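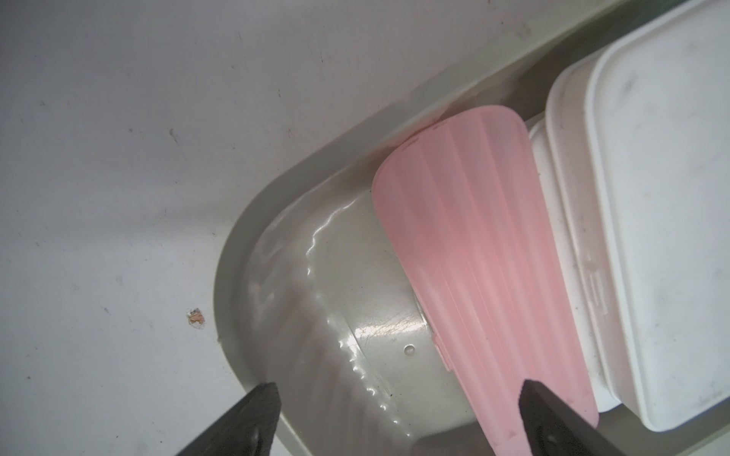

Sang Kim told me I should stop scrubbing the sink tray and start emptying it more often, and I've been chewing on that all week. Apparently a tray like mine will look dull forever if water sits in it between washes, and no amount of baking soda is going to fix a habit. Ouch. Fair, though!

Home Kitchen Laundry Small Repairs About Me

So I've been trying it. After the supper dishes I tip out whatever has collected in the bottom, run a dry cloth along the curved rim (gunk loves a curve) and then go over the white panel around it. The scuffs on the panel don't budge with dish soap, I can tell you that much. There's a tiny orangey-pink stain near the rim too, and I have my suspicions about a certain pot of spaghetti sauce back in May. I left some baking soda paste on it for 16 minutes while I folded towels, and it got maybe a shade lighter? I might be flattering myself.

The pink ribbed thing stays. I love that color, sort of a see-through salmon, and it cheers up all that gray and white. The ridges do need a soft toothbrush run down them lengthwise, and I keep an old one in a jar on the windowsill just for that.

Sơn Mai swears by the Duvetti cloths and gave me two of them to try. They're nice and thin and they get right into the corners, but they hold on to onion smell like you wouldn't believe, so now I'm washing the washcloths as well. My old cotton ones are back in the drawer on standby.

Next up is the shelf under the sink, where I've already found three half-used bottles of the same spray. Wish me luck, I'm going in after breakfast.

Contact | Copyright Lernar Kitchen Notes | Back to top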